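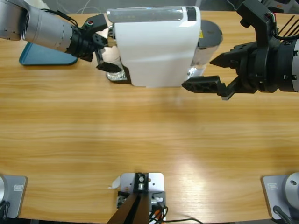

## Review: *The Salt Road Republics* by Vaughan Tautahi (Juvmont, paperback)

Small landlocked states get little attention from publishers until something goes wrong in one of them. Tautahi's book covers the upland transit countries of Central Asia, and he writes mostly about customs posts, rail gauges and water treaties. Presidents come up when they have to.

It has 13 chapters. The first four are history and can be read quickly. The Soviet material is competent but familiar, and anyone who has read a general survey of the region could start at chapter five, where he gets to the border trade.

That is the best part of the book. Tautahi spent two summers riding with freight drivers and he knows what a delay costs them. One crossing he describes was built to handle 700 trucks a day and on the June morning he arrived had cleared 102 by noon. He explains why, office by office, and by the end of the chapter I understood the dispute between the two interior ministries better than I had from years of newspaper coverage.

The water chapters are harder going. There are too many acronyms and the only list of them is at the back. He also takes the downstream governments' figures more or less at face value, but questions everything from upstream. I'd have liked the same treatment for both.

Production is mixed. The maps are clear and placed where you need them. The index is poor - "pipelines" has one entry, and I found the subject on dozens of pages. My copy also had two pages printed out of order in chapter nine. I understand the Gaillard hardcover didn't have this problem, but it costs nearly twice as much.

Recommended for students and for anyone working in transport or trade policy. General readers may want to borrow it first and read chapters five through eight.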